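문달레 작업실 정리 갤러리: 트레이와 눈금 매트

2023년 11월 19일 게시
글·정리: 마를리스 레너

문달레 작업실의 수납 방식을 바꾸면서 남긴 기록입니다. 지난 7월에 선반을 새로 짜 넣었고, 그 뒤로 상자와 봉투에 흩어져 있던 작은 물건들을 트레이로 옮기고 있습니다. 목록에 올라 있는 물건은 모두 3,485점입니다. 나사와 고리 같은 철물이 가장 많고, 그다음이 포장 재료와 문구류입니다.

선반 한 칸의 너비는 800mm, 깊이는 600mm로 맞추었습니다. 칸 높이는 200mm로 낮은 편이라 깊은 상자는 들어가지 않습니다. 전에 쓰던 종이 상자는 대부분 치웠고, 모서리가 성한 것만 골라 계절용품을 넣어 두었습니다. 선반 도면은 기온 취르허가 그렸습니다. 도면이 필요한 분은 작업실 입구의 파일철을 보시면 됩니다.

트레이는 얕은 직사각형으로 통일했습니다. 처음에는 투명한 것과 불투명한 것을 섞어 쓰려고 했는데, 크기가 조금씩 달라서 한 칸에 나란히 놓으면 틈이 생겼습니다. 지금은 한 종류만 씁니다. 색은 올리브빛이 도는 갈색입니다. 밝은 회색이 더 낫다는 의견도 있었지만 재고가 없었고, 써 보니 색 때문에 불편한 점은 없습니다.

1. 매트와 트레이
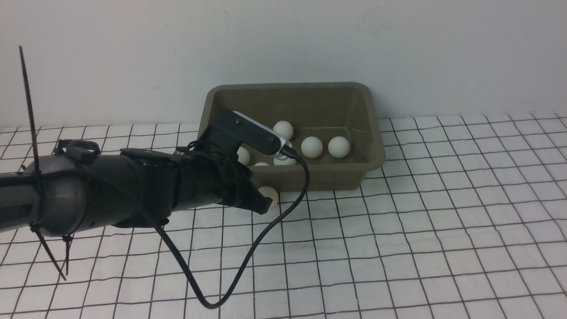
흰 바탕에 가는 검은 선이 그어진 눈금 매트와 얕은 플라스틱 트레이. 벽이 위로 갈수록 약간 벌어지고 테두리는 말려 있다.

매트는 정리 작업의 기준판으로 쓰고 있습니다. 트레이를 선에 맞추어 놓으면 비뚤어진 정도를 바로 알 수 있고, 물건을 크기별로 늘어놓을 때도 편합니다. 선이 가늘어서 물건을 많이 펼쳐 놓아도 눈이 덜 피곤합니다. 다만 매트에 직접 테이프를 붙이지는 말아 주십시오. 전에 쓰던 매트는 테이프 자국이 남아 결국 바닥 보호용으로 돌렸습니다.

테두리가 말린 트레이를 고른 것은 테레시아 슈나이더의 제안이었습니다. 선반에서 꺼낼 때 손끝이 걸리는 부분이 있어 한 손으로도 당길 수 있습니다. 테두리가 얇게 끝나는 제품도 며칠 써 보았는데, 무거운 철물을 담으면 옆면이 휘었습니다.

2. 담는 순서와 이름표

이름표는 트레이 앞면 왼쪽에 붙이기로 정했습니다. 아직 붙이지 않은 것이 많습니다. 글자는 물건 이름, 규격, 들여온 달의 순서로 적습니다. 손글씨도 괜찮지만 연필은 지워지니 유성펜을 써 주십시오. 같은 물건이 트레이 두 개에 나뉘면 이름 뒤에 가, 나를 붙입니다.

담을 때는 긴 것을 먼저 뒤쪽에 눕히고 짧은 것을 앞에 둡니다. 칸막이는 쓰지 않습니다. 크기가 아주 작은 부품은 지퍼백에 한 번 담은 뒤 트레이에 넣습니다. 벽이 벌어진 모양이라 빈 트레이는 서로 포개어 둘 수 있고, 포갠 것은 문 옆 맨 아래 칸에 둡니다. 물건이 든 트레이는 포개지 않습니다. 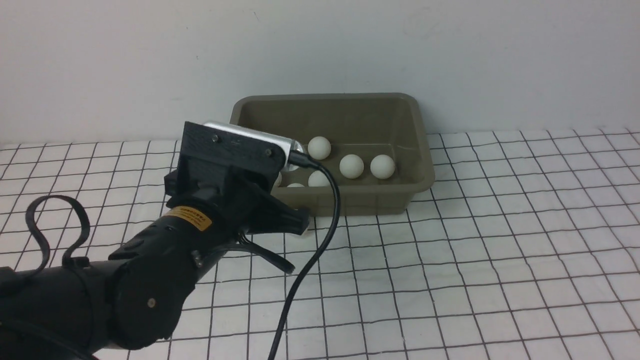
무게는 아직 정해 둔 기준이 없습니다. 라파엘레 도나티는 한 손으로 들었을 때 바닥이 처지면 많은 것이라고 하는데, 사람마다 느낌이 달라서 겨울 동안 몇 가지를 저울에 올려 보고 표로 만들 생각입니다. 철물 쪽은 절반만 채워도 꽤 무겁습니다. 포장 재료는 가득 채워도 문제가 없고, 대신 부피가 커서 칸 높이에 걸리는 경우가 있습니다.

분류 이름도 조금 손보았습니다. '기타'라고 적힌 상자가 여러 개 있어서 내용물을 다시 나누었습니다. 끈과 고무줄은 포장 재료로, 집게와 압정은 문구류로 옮겼습니다. 어디에도 넣기 어려운 것은 '보류' 트레이에 두고 한 달에 한 번 살펴봅니다. 보류 트레이는 하나만 운영합니다.

3. 남은 일

창가 쪽 선반이 아직 남아 있습니다. 이쪽에는 게프하르트 기슬러가 맡고 있는 천과 실이 들어갈 예정입니다. 햇빛에 색이 바래는 물건이 많아 가림천을 먼저 달고 나서 옮깁니다. 가림천의 치수는 재 두었고 주문은 하지 않았습니다.

목록 파일도 선반 번호에 맞추어 고치고 있습니다. 예전 번호로 물건을 찾는 분은 파일의 마지막 열을 보시면 됩니다. 옮긴 물건에는 새 번호와 옛 번호가 함께 적혀 있습니다. 번호가 비어 있는 항목은 아직 상자에 있는 것입니다.

트레이를 꺼내 쓴 뒤에는 같은 칸에 이름표가 앞을 보도록 넣어 주십시오. 자리가 바뀐 것을 보면 매트 옆 메모지에 선반 번호를 적어 두시면 됩니다.

다음 갤러리에는 창가 선반의 사진을 올립니다.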